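Two Arms and a Fruit Plate

The workshop at Welcombe has a bay at the back where members leave long projects, and the longest of them is called Jescombe. Its builders wanted a home machine that could tidy a kitchen counter. What they have is a box of aluminum extrusion and pale panels with two arms bolted to the front rail, and a bill of $1,388 before anyone paid for fruit.

I went in doubtful. Home robot builds tend to look wonderful on a forum and then gather dust by spring. 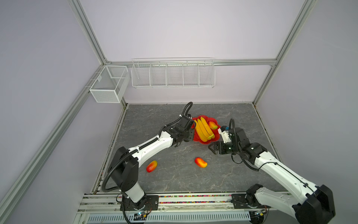 Why use two arms when one could move a banana?

A second arm can steady a plate or reach the far side of the table, and the builders want to try jobs that need both. It also doubles the cabling and the number of joints that can drift out of line.

The drift is what bothers me. The group's log for December lists 24 evenings of work, and a good share went to recalibration. Pradmont, the small outfit that sold them the joint kits, promises up to 800 hours between adjustments. Maybe so, in Pradmont's own shop. The log has the left shoulder needing attention after 313.

Mangoes are a fair test, I'll grant that. They're smooth, they roll, and no two are the same shape. A red plate with a scalloped rim makes things harder, as the gripper has to come down inside the edge to set anything on it or take anything off.

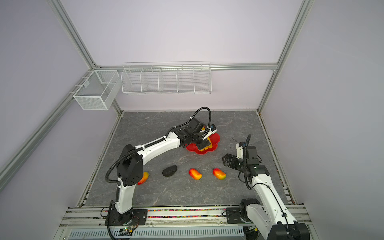 Page last changed: December, 4:40 p.m.

The members now talk about the wire baskets on the back wall, and sorting fruit into the compartments. I'd want to see the plate done well first. Simiyu, a rival build across town, went after drawers and cupboards before it could pick up a cup, and it's been in parts ever since.

Would I have one at home? For that money I'd take a new countertop and put the fruit away myself. I did stay until closing, though, and I've asked to come back when they start on the baskets.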